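Search the notebook
Search

Project notebook, robotics club, dish task
November 7, 2023

Set up the toy sink on the white table again and left the gray partition where it was. Goal for this session was to get through the mug and cup list with the new grip settings, then go back to the green piece in the left side of the sink.

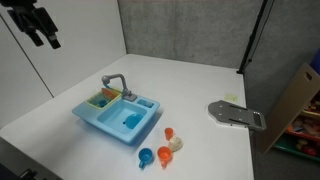
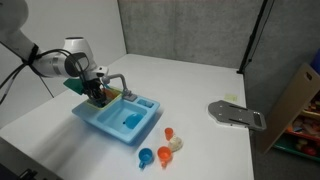 Toy sink on the white table, with the mugs and the small orange cup in front.

Settings: closing speed 30, wait time after closing 300 ms. In October we had the wait at 61 ms and I think that was too short, the arm started lifting before the fingers were all the way closed. Duangjai Prasertsri changed it in the config and the old value is in a comment next to it.

We logged 17 tries. Most of the failures were on the mugs. When the handle points at the front of the table, the fingers come down on the rim and the mug tips. If the handle is turned to the side it goes better. The script doesn't know about handles, it only gets a center point, so for now we turn them by hand before the run and write down that we did. Runs where someone forgot to write it down are marked with a question mark and should not be used in the report.

The small orange cup is easy. It's narrow enough to take from above and it didn't tip.

Skipped the cream-colored piece. It is lumpy and I don't have a grasp height for it yet. Try the sponge height plus a little.

Pappas, the team from the other school, posted their parts list for the spring meet. They are doing plates only. The rules say at least two kinds of object, so I don't know how that will be scored. Sent a question to the organizers.

Code: the branch called Zokeo has the new wait time. Main does not. Don't merge until the drop position is fixed, it is still set for the old rack and lets go too high. I measured it twice and got different numbers, so measure it again with the arm powered down.

To do:
- drop position
- handle angle as a column in the log sheet
- tape marks on the table for the sink corners
- ask for the second battery for the label printer
- Duangjai has the calibration sheet, copy it into the binder

Left the arm parked and the power strip off.

Recent entries
Brokidar gripper pads, first fitting
Trusisach arm: joint limits
Log sheet, new columns
Notes from the rules meeting
Cable ties and strain relief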